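Review: the Mernen Bench Practice Kit for Small Robot Cells, second edition

Reviewed for the equipment and methods pages, Aug 3, 2025

Scope of this review

The Mernen Bench Practice Kit is a set of written rules, printed forms and software checks for organisations that operate small robot arms on benches, in teaching rooms and in light workshops. It is sold as a binder with a matching download. The second edition replaces the one many readers will have on their shelves, and adds a part on simulated work, which the first edition left out altogether.

Our review copy was used from June onwards in a shared workshop where two arms are in regular use. We followed the kit as written for 30 working sessions before forming a view. Where we departed from it, we say so below.

What is supplied

The binder is divided into three parts. The first deals with the bench itself: clear space, guarding, the position of the stop button and the order in which power is applied. The second deals with people, and covers who may start a program, who may change one, and what must be written down when either is done. The third is the new part, on simulation.

There are 57 rules in all, numbered straight through. This is an improvement on the first edition, where each part began again at one and a reference to "rule 6" could mean several things. Each rule is printed in bold with a short note under it. The notes are in plain language and seldom longer than a paragraph. Forms are supplied as loose sheets and may be copied freely within the purchasing organisation.

The binder rings are of poor quality. Ours had begun to gape after a few weeks and the pages now catch when turned. Buyers who expect daily use should move the contents to a stronger binder at once.

Part one: the bench

This is the strongest section. The rules on clear space are sensible and can be carried out with tape and a ruler. The kit asks the user to mark the full reach of the arm with its tool fitted, and to repeat the marking whenever the tool is changed. Many workshops mark the reach of the bare arm and stop there. A long tool can extend the working area by a considerable margin, and the kit is right to be firm on the matter.

The rules on the stop button are equally clear. It must be within reach of the person who starts the program, it must be tested at the start of each session, and the test must be recorded. We found the test record slow to complete at first. By the end of the trial it had become routine and took very little time.

We were less satisfied with the rules on lighting. They ask for "good and even light" without giving any means of judging it. An organisation with a light meter will want a figure, and an organisation without one will want a simple test. Neither is offered.

Readers should note that the kit does not replace the law or the published safety standards that apply to their machines. Mernen says so on the first page and repeats it at the head of each part. The kit contains no risk assessment for any particular arm. That duty remains with the user.

Part two: people and records

The second part sets out three levels of permission, called observer, operator and author. An observer may be present. An operator may start and stop an approved program. An author may change one. The division is simple and staff had no trouble in remembering it.

The change record is the most useful form in the kit. It asks what was altered, by whom, what was tested afterwards and on which machine. It leaves a generous space for remarks. We would have liked a box for the version of the control software, and have added one by hand to our own copies.

The weakness of this part lies in its treatment of visitors. The kit places them in the observer level and leaves the matter there. Teaching rooms in particular receive people who have had no introduction of any kind, and a separate short rule would be welcome. The rival Getness pack has a single page on visitors which does the job well, although it is thinner in every other respect.

Part three: simulation

The rules here begin from a sound position, which is that a program tried in simulation has been tried in simulation only. The record must state this, and the permission to run on the real arm must be given separately. The kit then sets out what should be noted for each simulated trial: the model of the bench, the viewpoint, the tool, the starting position and the settings used.

Rule 41 concerns the choice of viewpoint. It requires that the view used for judging a task be saved with the record, and that a reviewer be able to tell from it whether the tool and the work area can both be seen. Where one view is not enough, a second must be added. Rule 42 asks for the level of detail in the simulated bench to be declared, so that a plain model with few surfaces is not later taken for a close copy of the real room.

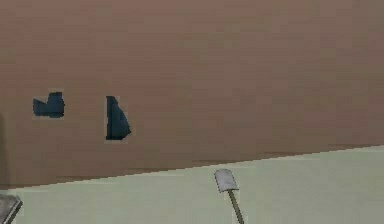
A record made under these two rules takes some effort to prepare, and the kit might have been more helpful on how much effort is proper. In our trial one author wrote a single line for each run and another wrote most of a page. Both had followed the rule. A filled-in specimen form would settle the question, and we have asked Mernen to consider one for the next printing.

Rule 44, on naming objects, is worth adopting even by those who do not buy the kit. It states that anything in a simulated view whose purpose cannot be told from the view alone must be named in the record. A simple shape may be perfectly clear to the person who built the model and mean nothing to a colleague who opens the file later. We applied this to our older records as well and found a number that could no longer be understood.

The rule on lighting and shadow in simulation is better than its counterpart in part one. It asks the author to state whether shadows are drawn, and warns that a task which depends on a camera should not be passed on the strength of flat, even light alone.

The software checks

The download contains a small program, Cuvorness, which reads a folder of trial records and reports any that are incomplete. It runs on an ordinary office computer and needs no connection. It found missing entries reliably. It does not judge whether an entry makes sense, and accepted the word "later" in the field for starting position.

Installation was straightforward. The help file still refers to the first edition's rule numbers in several places, which is a careless fault in a product concerned with record keeping.

Comparison

We compared the kit with the Getness pack already mentioned and with the Khalaf guide, which is a printed booklet only. The Khalaf guide is well written and suits a reader who wishes to understand the subject before setting rules of their own. It has no forms. The Getness pack has forms but gives little ground for them, and its section on simulation amounts to a paragraph. For an organisation that needs working rules in place within a short time, Mernen offers the most complete set of the three.

Points for and against

For: clear numbering; a very good change record; firm guidance on marking reach; a serious treatment of simulated trials; forms that may be copied.

Against: weak binder; no specimen forms; vague on workshop lighting; nothing specific on visitors; help file out of date.

Recommendation

Recommended for teaching rooms and small workshops that have no written rules at present. Holders of the first edition who do no simulated work may reasonably keep what they have, renumbering the rules by hand if they wish. Those who do use simulation should replace it.

Organisations adopting the kit should appoint one person to hold the master copy and should decide before the first session where completed records are to be kept - the kit is silent on storage, and loose sheets are easily mislaid.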